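Business > Courts > Fraud

News Companies Courts Markets Contact

Bolstead to repay investors in fraud settlement

March 18, 2019
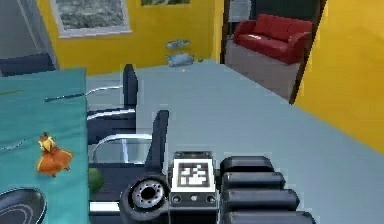
Bolstead, the medical device startup based in Clukside, has agreed to repay 700 investors to settle civil fraud claims brought by state regulators. The company sold shares on the promise of a home allergy test that regulators say never worked. Investors were told that 2000 test kits had shipped. Regulators found records for 4.

Bolstead did not admit wrongdoing. Its parent firm, Uleck, declined to comment. Payments begin in May.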